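# How Steam Cooks a Bun

Most bread is baked in a hot, dry oven. The outside gets brown and crusty. A steamed bun is made from dough too, but it never goes into an oven. It cooks in steam, so it stays pale and soft all over.

Steam is water that has turned into a gas. Water boils at 212 degrees Fahrenheit at sea level. When it boils, steam rises off the top and goes wherever it can.

A steamer has two main parts. The pot at the bottom holds the water. The basket sits on top and holds the food. An electric steamer heats the water by itself, so it doesn't need a stove. Many have a dial on the front.

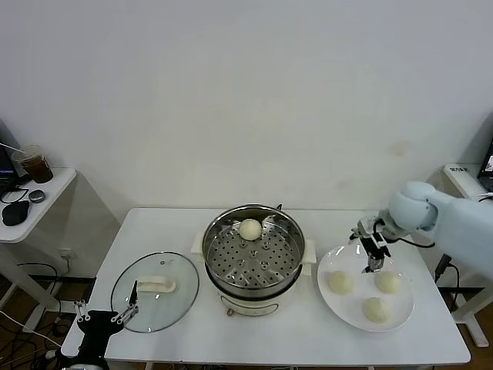
## Why the basket has holes

The holes let steam come up from the pot. They also let drops of water fall back down. If the floor of the basket were solid, the steam would have a hard time reaching the food, and the buns would end up sitting in a puddle.

Buns need space between them. Dough has tiny bubbles of gas inside, and the bubbles get bigger as they warm up. Two buns placed too close will stick together. Small buns take around 12 minutes to cook. Big ones with filling take longer.
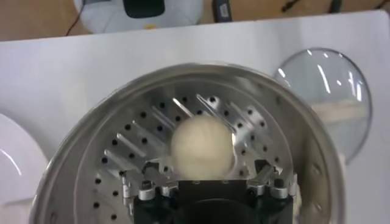

Steam touches every part of a bun that isn't pressed against something. It comes from under the basket, moves up the sides, and gathers beneath the lid. A metal basket like this one has its holes in curved rows, so steam comes up in many places at once. The lid is round and made of clear glass, and a cook can look through a lid like that without lifting it. Lifting the lid lets steam out, and then the buns need more time.

## Staying safe

Steam can burn you faster than you can pull your hand away. Ask an adult to open the steamer. The lid should be tipped so the steam goes out on the side away from your face. Use oven mitts, and let the buns cool on a plate before you bite into one. The middle stays hot longer than the outside.

## Words to know

- **Boil:** to get so hot that a liquid bubbles and turns to gas
- **Dough:** flour and water mixed together, often with yeast
- **Yeast:** a tiny living thing that makes gas bubbles in dough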